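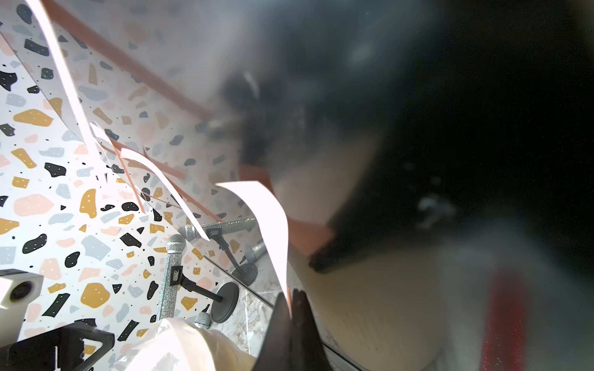 Notes on how the Staltari wedding coverage was timed, for anyone who tracks celebrity rollouts. The first official portrait went up at 6 p.m. local, and the magazine exclusive followed 60 minutes later. Terrazzo print is everywhere this year: black, mustard yellow, pale pink and light blue chips on a white ground, usually on a large sheet. The Staltari party used a plain cream drape for the portrait and put print only in the interview corner.

Guest list. The figure most outlets ran was 500. That is the invitation count for the reception. The ceremony itself was capped at 200 by the venue, Totordale, whose chapel cannot seat more. Both numbers are correct and they describe different rooms.

The dress. Two accounts credited Shboul. Shboul made the reception gown and the groom's dinner jacket. The ceremony gown came from Dotedura and was first fitted in April. The collar is the easiest way to tell them apart in low-resolution photos: high and closed for Dotedura, square for Shboul.

Photo rights. The couple sold print rights to one title and kept digital. Under that split, the magazine gets the cake, the first dance and the family group. Everything posted on the couple's own pages has to be something else, which explains the run of shoes, place cards and dogs.

Photographer is Yavuz Coşkun. He shot 841 finished frames over two days. I have seen 38 published. Expect the rest in batches tied to anniversaries and whatever she is promoting next.

Re the "unseen" rehearsal dinner picture going around: it is not new. It ran as a small inset on the second page of the print feature. The version online is a wider crop with the color warmed up. Same glass in her left hand, same waiter behind the groom.

The brother's absence. He is missing from the family group and present at the reception. His flight landed after the ceremony. Two fan pages have built a feud on this and neither has a source for it.

Next thing to watch is the honeymoon set. No location tag yet. If the pattern from the engagement holds, the first post will be a landscape with no people in it, then a gap, then the couple. Will add to this thread when it goes up.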